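Search this site Search Enter keywords Go

Lekex planner review: a few weeks of pretend kitchens

By Beca Dafis
23rd July

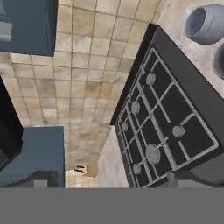 Do you need a real robot to get anything out of Lekex? A simulated arm and a halfway decent graphics card will do, and I'd start there even if you own the hardware.

So, Lekex. It's a motion planning and replay tool from Droserance, and I've been running it on simulated kitchens because that's what my work is these days: stoves, counters, pots, cabinets, over and over. I came to it from Sokex, which I used for years and complained about the whole time, so take my enthusiasm with that in mind.

The setup took me an evening. The installer wanted an older Python than I had, then found the right one by itself on the second try (no idea why). After that you point it at your scene file and it builds a collision model. My stove has a grate with lots of thin bars, and Sokex always turned that into one solid slab, so a pot would hover a little above it and then drop. Lekex keeps the bars! You can set how fine the mesh gets, and I left it on the default for everything except the grate.

Then there's the speed. I ran 269 pick-and-place plans toward the stove from random starting poses, and nearly all of them came back before I could reach for my coffee. The slow ones were all reaches under the upper cabinet, where the elbow has very few places to go. Lekex did find paths there, but a couple of them were silly, big swooping things that no sane person would run on a real arm.

My favorite part is the wrist view replay. You scrub through a run and see what the gripper camera saw at each step, with the planned path drawn on top if you want it. I found a perception bug in 2 minutes that way — my detector was calling burner caps "lids" whenever the camera tilted hard. I'd been blaming the planner for that since October. Oops.

Now the grumbles. The logs are huge, some 4,000 lines for a short run, and the filter box forgets what you typed every time you switch tabs. Grasp settings live in a separate file with its own units (why??). And the docs for custom grippers stop halfway down the page. Mieczysław Witkowska on the user forum has posted a much better write-up, go read that one.

The free version caps you at 100 saved runs, and I hit that fast. I paid for the upgrade and I don't regret it, though I'd like a cheaper tier for people who only want the replay viewer — I'd have bought that on its own.

Next I'm trying it with the cabinet doors open. Wish me luck.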